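3.2 보호자는 왜 체중계 앞에서 거짓말을 하는가

솔직히 말하면 나는 이 절을 쓸 생각이 없었다. 원래 계획은 고양이 비만과 하부요로 질환의 관계만 깔끔하게 보고하는 것이었는데, 설문지를 정리하다 보니 자꾸 이상한 게 눈에 밟혔다. 에크빌(Ekville) 진료권에서 회수한 설문은 1,315부였고, 그중 734부에서 보호자가 적은 체형 점수가 수의사의 점수보다 낮았다. 다들 자기 고양이를 실제보다 날씬하게 본다는 얘기다. (나도 우리 집 고양이를 "뼈대가 굵다"고 몇 년째 우기고 있으니 할 말은 없다!)

급여량 문항은 더 골치가 아팠다. 종이컵으로 잰다는 사람, 손으로 한 줌씩 준다는 사람, 그릇이 비면 채운다는 사람이 한 칸에 뒤섞여 있어서 그램으로 환산할 방법이 없었다. 공동연구자인 베자위트 카사(Bezawit Kassa)는 이 문항을 통째로 버리자고 했고, 나는 끝까지 버텼다. 결국 저울로 잰다고 답한 가정만 따로 떼어 분석했는데, 표본이 확 줄어서 신뢰구간이 보기 민망할 만큼 넓어졌다. 그래도 간식을 급여량에 넣은 집과 뺀 집의 차이는 남았다.

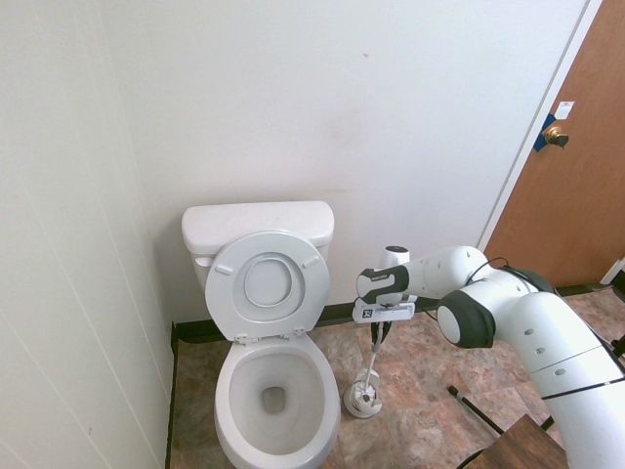
그림 4. 가정 내 욕실. 변기 옆 바닥에 변기 솔이 놓여 있다.

간식 얘기를 조금 더 하자. 면담에서 "간식은 거의 안 줘요"라고 하던 분이 십 분쯤 지나면 츄르 얘기를 꺼내는 일이 정말 잦았다. 나는 이걸 속임수로 보지 않는다. 보호자에게 간식은 사료와 다른 칸에 들어 있는 것 같다. 밥은 영양이고 간식은 애정이라서, 칼로리를 묻는 문항 앞에서는 애정 쪽 칸이 아예 열리지 않는 셈이다. 그래서 2차 설문에서는 "간식을 얼마나 주십니까"를 빼고 "어제 고양이 입에 들어간 것을 전부 적어 주세요"로 바꿨다. 응답이 훨씬 길어졌고, 치즈와 참치 국물이 줄줄이 나왔다.

물론 한계는 많다. 우리는 병원에 오는 고양이만 봤고, 병원에 안 오는 고양이가 더 뚱뚱한지 더 말랐는지는 알 길이 없다. 체형 점수를 매긴 수의사가 병원마다 달랐다는 점도 마음에 걸린다. 평가자 사이의 일치도는 다음 절에서 따로 다루겠다.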